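# About Widum

updated May 8, 2025 – more to come when theres time

Widum is a mending and alterations school. Evening classes, Saturday classes, a drop-in table for people who just want a button put back. We're on the second floor at Henside, over the tile shop. Side door, not the front one. The front one is theirs.

Started by Gholamreza Tabrizi, who did alterations for a dry cleaner for years and got tired of seeing good coats thrown out over a lining. First class was four people and one machine with a bad foot pedal. Two of those four teach here now.

## What we teach

Hand sewing first. Always. Running stitch, backstitch, whip stitch, ladder stitch, then darning. People want to skip to the machine and we do get it, but no.

After that:

- Hems – pants, skirts, curtains
- Zippers, both kinds. Invisible ones get a whole evening to themselves
- Patching denim, inside and outside
- Knit repairs, mostly elbows and cuffs
- Linings and pockets
- Taking in, letting out

No dressmaking from scratch. We get asked a lot. Rajput across the river runs a proper pattern-cutting course and we send people there, they send us people with moth holes. Works fine.

The beginner block is six evenings. $218, thread and needles included, scissors not included. Bring your own scissors or borrow ours, but ours are for fabric ONLY. Please. Paper kills them.

Drop-in is pay what you can.

## Sorting and fabric

Part of every course is learning what the cloth is before you touch it. Woven or knit, does it stretch, which way does it stretch, will it shrink. Read the care tag if there is one. If the tag's been cut out, then feel it, look at the edge, pull a thread. 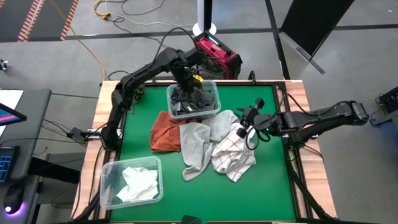
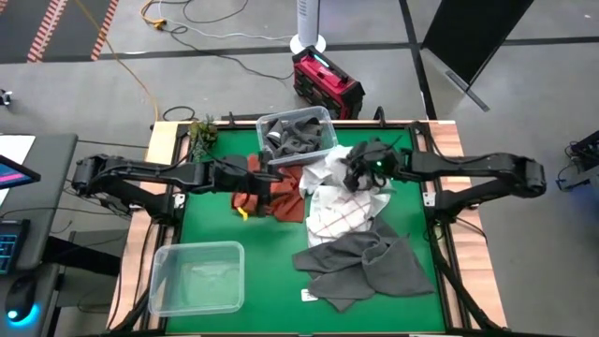
Wash before you mend. Dry it the way you'd normally dry it. A cotton patch that hasn't been washed will pucker the first time it goes through, and then you're picking it all out again. Gholamreza says this at the start of every class and someone still turns up with brand new quilting cotton straight off the bolt. Fine. It's a learning thing.

We keep a scrap shelf. Donated, mostly. Take what you need for a class project, leave something when you can. Good donations: old sheets, worn jeans, wool sweaters with one bad spot. Not so good: upholstery foam, anything damp, single socks. We have enough single socks.

## Kids and schools

Saturday mornings, ages nine and up. A grown-up stays in the building for anyone under twelve. They start with felt and big needles, usually make a pincushion, usually very proud of it.

We also go out to schools. Half a day, one class at a time. In April we did a full week at one school and came back with no pins left. $391 for a half day inside town, ask us about further out. We bring everything except tables.

## The Rindik fund

Rindik was the name of the shop that used to be in our space – the sign is still on the stairwell wall, we kept it. When the owner retired she left us the button cabinet and $940 to get other people started. We turned that into a fund for free places and people have topped it up ever since. If the course fee is a problem, write "Rindik" on the sign-up form. No paperwork, no questions. There's usually a place or two each block.

If you'd like to put something in, $100 covers a good chunk of one person's course. Smaller is welcome too.

## Practical stuff

Stairs only at the moment, sorry. We can do drop-in repairs down in the lobby if you let us know a day ahead.

Street parking is free after six. Bus stop right outside the tile shop.

Coffee yes, but on the window sill and away from the cloth.

Missed a class? Come to the drop-in that week and somone will catch you up. Miss two and it's better to switch to the next block. We'll move your fee over.

Machines: we have ten, all plain domestic ones. You can bring your own if you want to learn on it, and bring the manual and all the little feet that came with it. We don't service machines. We will look at your tension though, everybody's tension is off.

Sign-up sheets are by the side door and at the front desk. New block dates go up on the door first, then here when one of us gets round to it.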